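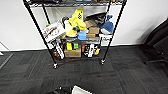

2 min read

The Jenness toy library will stay open through the summer after the town found $2000 to cover the rent, Refilwe Zwane said at the front desk around noon. Had been due to close in April. Families can keep borrowing as before, two items at a time, and the wire shelves on casters, crowded with toys and boxes, are staying in the same building for now. A move to the old Plakholm shop is still being talked over — no date yet.

Membership stands at 384 households, up on last year. Late fees are gone for good. "People stopped coming in becuase they owed us three dollars," Zwane said. "Silly."

Puzzles with missing pieces can be handed back, just put a note in the box. Hamisi Masanja is taking repairs again, mostly wheels and battery covers. No car seats please.

Evening hours start next month, 5 to 7. Saturday hours the same as they was.

Contact the newsdesk | Copyright Jenness Local News | Back to top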